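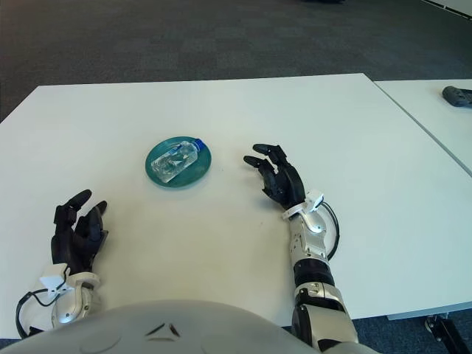
Water bottle on a teal-green plate, right hand reaching in, left hand resting on the table.

Skekow Hand Policy – product page

I get asked a lot what you're buying when you buy Skekow, so let me tell you how I think of it. It's a grasping policy for two-armed robots with multi-fingered hands, plus the training recipe we used at Prallo, and I'm still pretty excited about it!

The trick is in the practice data. Gönül Eren had the idea of training on clear things first – bottles, cups, anything you can see the plate through – and only then adding the solid stuff. I thought it would be a mess (I said so, loudly). Then we ran the tests in August and the policy picked up the bottle in 81 percent of trials. Our old Hilley policy never got close to that on see-through plastic.

You get the weights, 7 task scripts and the full test logs, misses included. It runs from the head camera alone, so there are no wrist cameras to set up. Handing things from one hand to the other is still shaky, and I'd wait for version 3 if that's your main job.

Current version: 2
Updated: Dec 3, 2021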